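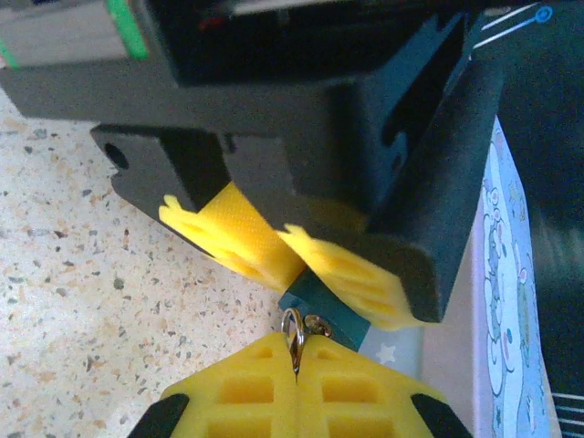
## 4. Measuring a melting point

The Pimmont block heats a small sample in a glass tube and reports the temperature at which the solid turns to liquid. The display gives you a tenth of a degree. Don't take that as a promise. The number is only as good as your sample and your patience, and Fedthorpe's own sales sheet is more cheerful on this point than we are.

### 4.1 Before you start

1. Check that the block has cooled to room temperature. The "Ready" light comes on earlier than it should, so read the display instead.
2. Grind the sample to a fine powder. Large crystals melt late and make the result look better than it is.
3. Dry the powder overnight. A damp solid will soften over a wide range, and you may blame the instrument for it.
4. Pack the tube to a depth of 2 to 3 mm. Tap it on the bench until the powder stops settling.

> **Caution:** The block can reach 200 °C. The outer ring gets hot too, although the label on the lid says it stays cool.

### 4.2 Running the test

5. Place the tube in the center slot. The two side slots run slightly cooler and are best kept for comparison tubes.
6. Set the start point well below the melting point you expect. If you have no idea what to expect, do a fast run first and throw the number away.
7. Select the slow ramp. The fast ramp is advertised as "equally accurate" – we have not been able to get it to agree with itself.
8. Watch the tube through the lens. Press **Mark** when the first drop of liquid appears, and again when the last solid is gone.
9. Write down both temperatures. A substance that melts over a wide range is probably a mixture, or was not dry.

**Note:** The automatic mode decides for you when melting begins. It is fooled by powder that shrinks away from the glass, and by anything dark. Use your eyes if the result matters.

### 4.3 Solids that don't behave

Some solids never pass through a liquid stage in an open tube. They go straight to gas and leave a film on the upper glass. Seal the tube before testing these.

Others break down as they heat. Browning or bubbles mean you are no longer looking at a simple change of state, and the temperature on the display should be recorded as a decomposition point.

Glass, wax and most plastics have no sharp melting point at all. The instrument will still print one if you ask it to. Ignore it.

### 4.4 Error codes

| Code | Meaning | What to do |
|---|---|---|
| 40 | Lid open | Close the lid and restart the run |
| 1463 | Sensor out of range | Let the block cool, then repeat the check in 4.1 |

If 1463 comes back after cooling, replace the sensor. Restarting clears the message and fixes nothing.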